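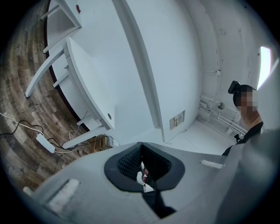

Rilleo Shared Workrooms: Frequently Asked Questions
Updated 2026-09-12

Do I get my own desk?
You get a desk. Monthly members may keep the same one. Day members take what's free, and are asked to stop circling it like a parking spot.

What is the round hole in the desktop for?
Cables. It has also been used for pens, orange peel and, on one occasion, Attila Kerekes's hearing aid battery. Please stick to cables.

Can I move the desk closer to the window?
Ask first. Lift it with a second person and don't drag it. The floor has already met one member who thought he could manage alone.

There's a power strip on the floor. Can I plug in a heater?
No. Laptops, monitors and phone chargers are fine. Heaters, kettles and Zoltán's waffle iron are not. If a strip goes dead, leave it and write to Kinga Dobos at the front office.

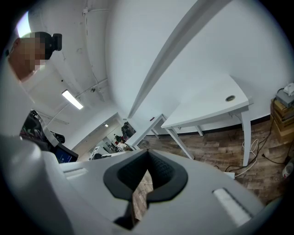
White desk with cable grommet, workroom at Rilleo.

Can the ceiling lights be dimmed?
They have two settings, on and off. We asked Nanditz for a quote on dimmers and then had to sit down for a while.

May I hang things on the white walls?
Removable putty only, and nothing bigger than a poster. Holes are billed at 12 dollars each, including the ones you filled with toothpaste.

How many people can book a workroom together?
Up to four. A fifth person "just sitting in" is a fifth person.

What do I have to do when I leave?
Clear the desktop, coil your own cables and take them home. Anything left behind goes in the office cupboard until the end of September. We now own nearly 382 phone chargers and would welcome visitors.

Who do I complain to?
Steinar Ravn reads every complaint. He answers most of them.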